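Gedel Sorting Set – Owner's Guide
Section 3: Setting Up Your Table
Revised 11/06/2018

By now you should have everything out of the carton and checked against the parts list in Section 2. Great! This is the section where the set starts to feel like yours. Set aside an evening if you like to fuss over the layout (we do), but most tables can be ready well before dinner.

3.1 Choosing the tabletop

The set works on any flat, steady surface, and we have a real soft spot for wood. Colored cubes look terrific against a light butcher-block top, and you'll spot a stray one right away.

1. Clear the working area. Mugs, mail and phone chargers go somewhere else for now.
2. Wipe the top with a slightly damp cloth, then go over it again with a dry one.
3. Peel off any old labels or bits of tape.
4. Press down on each corner in turn. If the table rocks, fix that before you go any further.

CAUTION: The cubes are small parts. Keep the set away from children under three, and from dogs who think everything is a snack.

3.2 Placing the baskets

Your set comes with two red baskets with perforated sides. They are the same size and it makes no difference which one goes where.

1. Set the first basket toward the back of the table, a little to the right of center.
2. Set the second basket nearer the front, on the same side.
3. Leave a hand's width between them. You can close the gap later once you have a rhythm.
4. Keep the left side of the table for cubes waiting to be sorted.

Left-handed? Flip the whole thing over. Baskets left, cubes right – it works just as well. 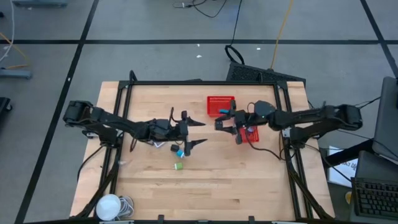 Resist the urge to tip out the whole bag at once! Everybody wants to. Start with three or four cubes, get comfortable with the reach from one side to the other, and add more when you're ready.

NOTE: Each basket takes 70 cubes without heaping. The full bag holds 176, so if you plan to sort all of it in one go, empty the baskets partway through or pick up an extra (order number 964).

3.3 Laying out the first cubes

Good colors to begin with are black, cyan and green. Black is easy. Cyan and green are the fun pair, close enough to trip you up when you're going fast or when the light is poor.

1. Put one cube of each color on the left side of the table.
2. Space them loosely. A perfect row is fine but a scattered bunch is better practice.
3. Decide which color goes in which basket before you touch anything. With three colors and two baskets, one basket has to share.
4. Pick up one cube at a time and lower it in. Don't toss.
5. When the last cube is in, swap the colors between baskets and go again.

The swap in step 5 is our favorite part of the whole set. Your hand wants to go to the old basket, and it will keep wanting to for a good few rounds.

3.4 Light and power

Sorting by color needs decent light. A small table lamp at the edge of the work area does wonders, and one with a round, heavy base stays put if somebody bumps the table. A lamp is not included, so use any you like.

1. Stand the lamp off to one side, away from the path between the cubes and the baskets.
2. Coil the spare cord next to the base. Don't coil it tightly.
3. Check whether the plug fits your outlet. The Kondar travel pack has adapters for most outlets, and it's worth keeping a spare one on the table while you sort things out.
4. Switch the lamp on and look at the cyan and green cubes side by side. If you can't tell them apart at a glance, move the lamp closer or try a whiter bulb.

CAUTION: Never run a cord across the sorting area or let it hang where someone could catch a foot in it. Unplug the lamp before changing the bulb.

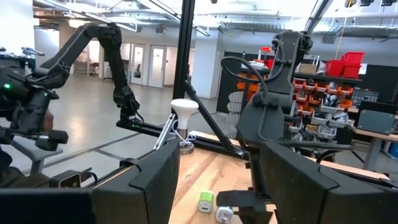
5. Put away any adapters you ended up not using. They are just the right size to get swept into a basket with the cubes.

NOTE: If your table is more than 1000 mm from the nearest outlet, use an extension cord rated for indoor use and run it along the wall.

3.5 Packing up

1. Count the cubes back into the bag. Check the floor too, especially under the far edge of the table.
2. Nest the baskets.
3. Let the bulb cool before you move the lamp.
4. Store everything in a labeled crate or bin on a dry shelf.

The Alcaraz shelf bin fits the bag of cubes nicely if you already own one. Baskets can be washed in warm soapy water and left to air dry – no dishwasher, please.

Timed rounds and two-player sorting start in Section 4. Replacement cubes are sold by color through the Dradport parts desk.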